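Friday at the Bestton money fair

I'd never been to a currency fair before, and I only went to Bestton because my train pass was about to run out. Doors opened at ten and by quarter past the queue for tea was already longer than the queue for anything to do with money.

Entry was 40 Jiang dollars at the door, or you could pay in the new regional unit, the atard, which everybody there wanted to talk about. I'd swapped a bit in December, mostly out of nosiness, so I got my phone out and paid that way. It went through on the second go! The chap behind me paid cash and was inside well before I was.

The morning talk was on how the atard is worked out. It's tied to a basket of currencies from the countries round the Plelico Sea, and the weights get looked at again every year. The biggest member makes up 49 per cent, and you could feel the room shuffle when that slide came up. A woman near the front asked what happens if that one country has a bad year, and the answer was very long and had the word "buffer" in it a lot. I wrote down "buffer" and underlined it.

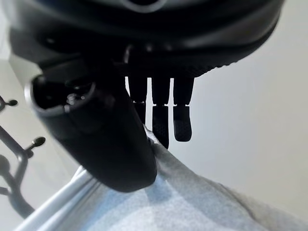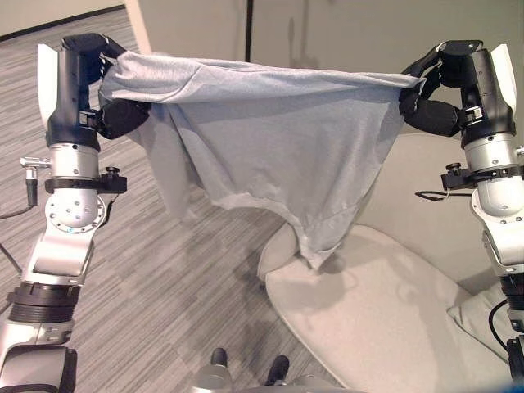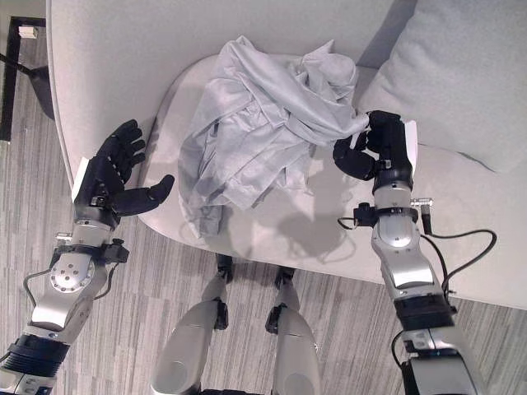

After lunch I went round the exchange stalls, where the rates were chalked up and changed while you stood there. I handed over 100 atards at one and got 2,152 in Plelico crowns, then walked to the next stall and found I'd have done a little better. Serves me right for being keen. The smaller traders were the most interesting to chat to – one sells dried fruit across three borders and just wants to stop filling in the same form three times. She doesn't care what the thing is called or who runs it.

I skipped the last session on gold because my feet hurt. If you go next year, take a sandwich and sit on the left side of the hall, where you can hear properly. I've still got the crowns in my coat pocket.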